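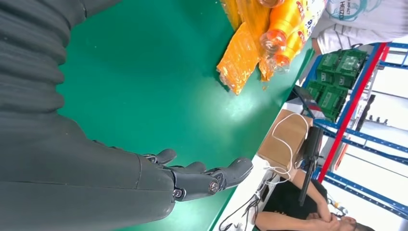 Gonolmont sells its open day as a look behind the curtain at a working cheese dairy. I went on a Tuesday in November, paid my 8 dollars, and came away thinking the curtain had mostly stayed shut.

Our guide, Graça Brandão, was good company and knew her cows. The route was the trouble. We got 20 minutes in a warm hall watching a film, then four minutes at a window onto the vat room, where no milk was moving. The aging cellar was better — cold, smelly, properly lined with wheels. I asked how much of the milk comes from the valley on the label. "Most of it, most years," Graça said, and we moved on to the shop.

The tasting had three cheeses. The young one was rubbery. The oldest was very good, and also the only one not on sale that day.

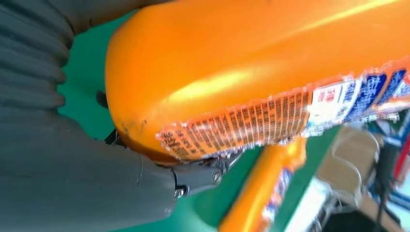 Is the tour worth it if you already buy the cheese?
Only if you want the cellar, and then go in the morning. Hugo Bermúdez, from our group, had been on the afternoon tour last year and says they skipped the cellar altogether.

Parking is extra, by the way. The sign for it is behind the hedge.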